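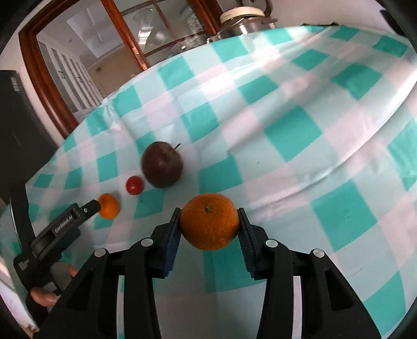
Home | About | Vacancies | Participants | Contact

Call for Participants: Fruit Sorting and Table Setting Sessions

Last updated: May

The Narkska Kitchen Studies program in Hallport invites adults to take part in sessions on the everyday handling of fresh produce. Participants sit or stand at a table laid with a checked cloth and pick up, move and set down small items such as mandarins, apples and cherry tomatoes. The items are then arranged in rows or lines as requested by the session leader – no cooking or cutting is involved.

Each participant attends two sessions in Room 315. Places are limited to up to 2 people per session. Applicants must be 18 or older and must report any allergy to citrus or other fresh fruit when applying.

Round items of different sizes are placed close together on the cloth, and participants should be comfortable working with small objects such as a single cherry tomato beside a larger fruit.
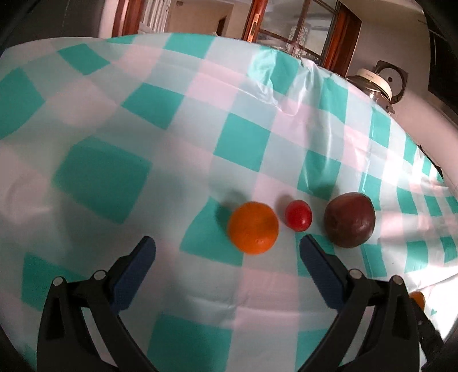 How to Apply

Applications should be addressed to Védís Blöndal, Program Coordinator, or made by telephone at extension 3413. Please state your preferred time of day and any seating or access needs. Selected applicants will receive written confirmation and a consent form, to be signed before the first session. Travel within Hallport is reimbursed on presentation of receipts.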